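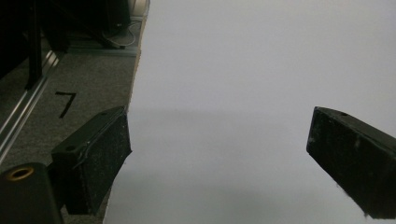
The 7 on the carpet, next to the white paper.

Cukmont Orienteering and Map Club
Minutes of the March meeting, Isgate Hall, small room

Chair: Kenji Wojcik
Minutes: Aníbal Barreto
Started at 7:10 p.m., ended a little after 9.

Minutes of last meeting
Read and approved. One correction: the stream crossing on the Sin Valley course is at the lower footbridge, and the old minutes said upper. Thanks to Paula for catching it before anybody planned a route around it!

Winter series wrap-up
Kenji went through the results and it is a pleasure to write this part down. We had 273 starts over the winter, our best winter ever, and a lot of those were people who had never held a compass before December. The night event at Brosel Woods was the favorite by a mile. Several people asked if we could do two next winter, and the room was very much in favor. Kenji will ask the parks office about dates in November and January.

The beginner course was too long at the last event. Two families came in well after dark and were cheerful about it, but we should not count on that. Agreed that beginner courses stay under 3 kilometers from now on, with no controls off the trail.

Results were late going up twice. Aníbal apologized (this is me, sorry again). The laptop now has the new download software on it and the last event was posted the same evening.

Brosel Woods map
The big news of the night. Fieldwork on the east half is finished! Denise walked every ride and ditch on that side and brought her draft sheets, and we lost a good twenty minutes of the meeting just looking at them. The contours around the old quarry are far better than what we have been running on. There are knolls on there that most of us have jogged past for years and never noticed.

Points raised on the draft:
The green shading north of the quarry may be too dark. Denise thinks it is right for summer and heavy for winter. Left as is until a few more people have run through it.
The fence along the power line has two new gaps. Kenji will check them and send positions.
The ruined wall should be marked as crossable. All agreed.
There was a long talk about whether the boggy patch by the parking area is a marsh or just a bad path. No decision. Denise will go and stand in it again in May.

The west half still needs doing. Four people offered to take a block each, and Denise will run a short session on Saturday morning to show them how she draws up her notes. Anyone else who is curious is welcome to tag along — it is a fun way to spend a morning even if you never draw a line.

Money
Balance is $2,296 after hall rent and the insurance payment. Map printing for spring will come out of that. We talked about waterproof paper again. It costs more, but after what happened to the maps in the February rain there was no argument this time. Approved for all spring events.
Entry fees stay the same. Juniors stay free.

School visits
Isgate Middle School would like us back, this time for all of the sixth grade, 73 kids. Kenji is thrilled and so is everyone who helped last year. The plan is a short talk in the gym, then a loop around the school grounds in pairs, sent off a minute or so apart. We need at least eight helpers. Six names were taken on the night. The school map needs the new bike shed added and the portable classrooms taken off.
Rosa asked if the kids could design a course of their own afterward and have the club run it. Loved by all. Kenji will put it to the school.

Equipment
Three control flags missing after Brosel, one since found in a hedge. Stakes are fine. The start clock needs a new battery before every event, so please just put a new one in and don't test the old one.
Spare compasses: the thumb ones are nearly all left-hand. Agreed to buy four right-hand ones.
Whoever has the green water jug, please bring it back.

Spring events
Sin Valley opens the season, with Aníbal planning and Kenji checking. Parking is in the upper field if the ground is firm, otherwise along the lane on one side only. The farmer asks that dogs stay on leads past the sheep, and that the second gate be left the way you find it.
A sprint through downtown Cukmont was suggested by Luis, with a mass start at the library. Lots of excitement about this one. Luis will draw up a first course and find out who we have to ask about the alleys.

Any other business
Car sharing list is up on the club page again. Please use it for Sin Valley, as the field is small.
Paula's lemon bars were outstanding and she has been asked for the recipe.
Denise would like her red pens back.

Next meeting
Same room, first Monday of next month, 7 p.m. Draft maps of the west half if there are any to show. Bring a mug.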